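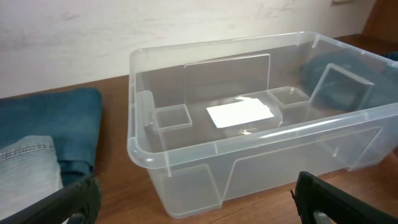 Paying for the boiler without paying for it twice

Hello again, and thank you for all the replies to the December issue. Quite a few of you wrote in about the same thing, which was what to do when something big breaks and there isn't enough in the bank to fix it. I promised I'd come back to it, and as my own boiler gave up the week after I said so (typical!), I've had plenty of practice.

The quote was £2000, fitted. I had a bit under half of that put by, so I needed to find the rest somewhere, and I spent a fortnight looking at small personal loans with a mug of tea in one hand and a hot water bottle up my jumper.

First stop was the finance the heating firm offered. The chap was very nice and had the form out before he'd finished his biscuit. It worked out at £109 a month and he said that figure at least three times, but when I asked what the whole thing would come to by the end he had to ring the office. Please do ask that question. A monthly payment can be made to look friendly just by stretching it over a longer time, and you're the one paying the interest for all those extra months. Write down the total you'd repay, then take away what you're borrowing, and whatever's left is what the loan costs you. I do it on the back of an envelope and it has put me off more than one "great deal" over the years.

Next I rang Sawsan Mansour at Villell, our little credit union, who some of you met at the money morning in the library. She was very patient with me. Their loans are worked out on the balance you still owe, so if you pay a bit extra one month you pay less interest after that, and they don't charge you for clearing it early. Not every lender is like that, so check the agreement for anything about early repayment before you sign. I also hadn't realised I could keep paying a small amount into my savings there while paying the loan off. Sawsan says lots of members do, and they finish up with a bit of a cushion for the next disaster. I've set mine at £10 a month. It isn't much, but I won't miss it.

A word about applying. I very nearly filled in full applications with four different lenders in one evening to see who'd say yes, and I'm so glad I rang my friend Raed Srour first. He worked in lending for years and he was quite stern with me! A full application usually leaves a mark on your credit file that other lenders can see, and a cluster of them close together can make you look a bit desperate. What you want is a quotation search, sometimes called a soft search or an eligibility check, which other lenders don't see. If the website isn't clear about which one it's doing, ring up and ask.

He also told me to look at my credit file before doing anything else. Mine had me living at my old flat on one account, and it had a store card on it that I'd forgotten I ever owned. I got the address put right and closed the card. It took 2 letters and some hold music. If you've got a joint account with an ex, have a look at that too, as you may still be linked and their borrowing could be weighed up alongside yours. You can ask for the link to be removed once the account's closed.

A few of you asked about the rate in the advert. The big number is the "representative" APR, and the lender only has to give that rate or better to just over half of the people they accept. The rest can be offered something higher. So don't do your sums on the advert, do them on the offer you're given, in your name, for your amount. Mine came back a touch higher than the leaflet on one of them and I said no thank you.

In the end I used most of my savings, borrowed the rest from Villell over a year, and the house is warm again. If you're already juggling several debts, please don't take another loan on my say-so. Talk to one of the free debt charities first. They've heard it all before and they won't tell you off.

Next time I'll be going through overdrafts, and why I've finally asked for mine to be made smaller. If you've got a question you'd like me to cover, get it to me by 31 March 2018 and I'll do my best to squeeze it in.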